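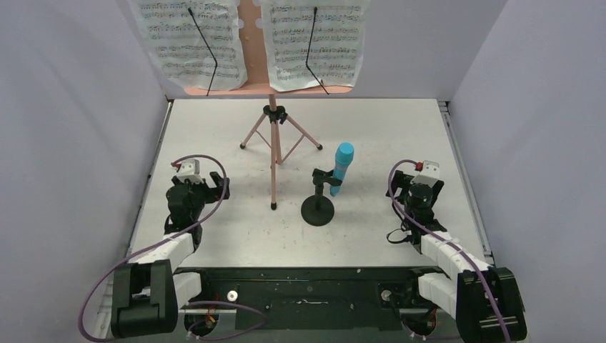
Seit ein paar Jahren heißt es, das Notenblatt aus Papier sei erledigt. Wer heute noch kopiert, locht und klebt, gilt in manchem Laienorchester als rührend, bestenfalls. Bei uns in Honport haben von den Streichern inzwischen elf ein Tablet auf dem Pult, und die App Jetik, die das Umblättern übernimmt, kostet 80 Euro im Jahr. Ich bleibe misstrauisch. Zwei Blätter nebeneinander auf einem roségoldenen Notenständer, das linke leicht zerknittert und unten gewellt — viel mehr braucht man für die meisten Stücke, die unsereins spielt, nun wirklich nicht. Ein gewelltes Blatt lässt sich glattstreichen. Ein abgelaufenes Abo nicht.

Man wird mir entgegenhalten, dass die komplette Bibliothek in eine Tasche passt. Stimmt. Der Anbieter Hemley wirbt mit 705 Werken im Grundpaket. Ich frage mich nur, wer die spielen soll. Wir proben im Februar drei Stücke und im Herbst meistens dieselben noch einmal, weil sie im Frühjahr nicht gesessen haben.

Auch das Argument mit den Eintragungen überzeugt mich wenig. Ja, man kann auf dem Bildschirm in fünf Farben Fingersätze notieren und alles wieder löschen. Aber gerade die alten Bleistiftstriche meiner Vorgänger am Pult haben mir oft geholfen: eine Brille über der heiklen Stelle, ein dickes »warten!« vor dem Einsatz. In der Datei fange ich jedes Mal bei null an.

Dass Papier vom Ständer weht und dass Kopieren rechtlich heikel sein kann, weiß ich auch. Wer schlecht sieht, ist mit der Vergrößerung gut bedient, da gebe ich sofort nach. Für alle anderen möchte ich erst einmal hören, was an ihrem Spiel besser geworden ist, seit sie nicht mehr blättern müssen. Bisher höre ich vor allem, wie lange der Akku hält.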